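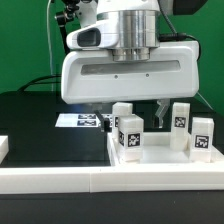 A reader asked whether the Fadow wreck tanks need a check every month. Yes, all 13 of them.

Conservation room checklist, Reltus store

1. Tank lids closed and labeled. OK.
2. Salt reading under 50 in each tank. Tank 41 is high, change the water. 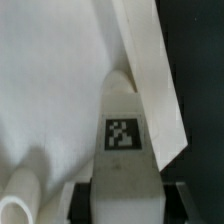

White finger with square black and white marker.

3. Eye wash station tested. OK.

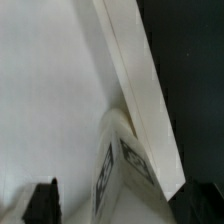 Loose coins stay in their trays until logged. Coin 3857 had no tag. Sort on a smooth, pale surface like the one shown, with no markings, so flakes are easy to spot.
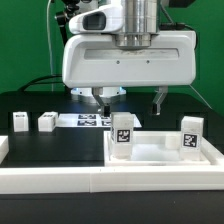

4. Revau pump cord. Worn near the plug, replace before use.
5. Floor drain clear. OK.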